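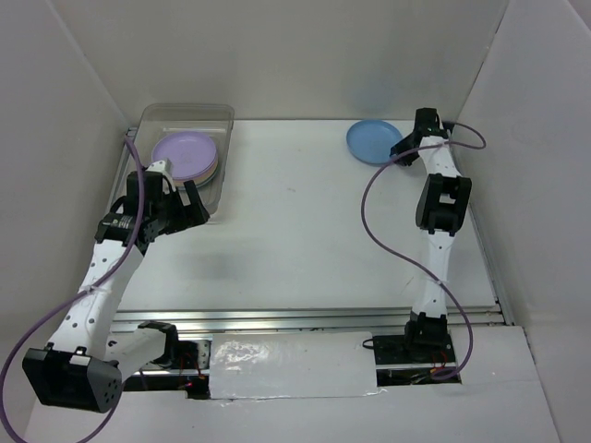 Progress report to the Hildale Fund
Empty homes programme, Plotcombe
Jul 17, 2022

Dear colleagues,

In this period we continued the survey of empty houses in the eastern part of Plotcombe and started repairs on the first properties. The survey now covers 200 addresses. Many of them were listed by the council as empty, but when we visited we found that people are living in 15 of these houses, mostly family members of the former owner. We have removed them from our list and informed the council in writing.

Repairs have begun in Zirnstead Road. The roofs were in worse condition than the first inspection showed, and the contractor, Bratu, asked for a change in the order of works. We agreed to it. Roofs and gutters are done first, then windows, and the inside work is moved to September. The total price stays the same, but the second payment will fall later than in our plan.

The most difficult part is still ownership. For 20 houses we cannot find any person who is legally responsible. Letters come back, and the land register gives names of companies which no longer exist. The council can take over such houses, but the procedure is slow and each case needs a separate notice. We have asked that several notices are sent together – we have no answer yet.

Spending is below the budget, mainly because of the delay with the inside work. We spent roughly 3000 pounds on boarding and locks, more than planned, after two break-ins in the spring. We ask for your permission to cover this from the travel line, where we have money left.

Neighbours came to both of our open evenings. Their main questions were about rents and parking. Some of them would prefer that the two corner houses are demolished and the land is used as a garden. We did not promise anything, but we would like to discuss it with you before the next payment.

The table of costs and the updated list of addresses are sent separately.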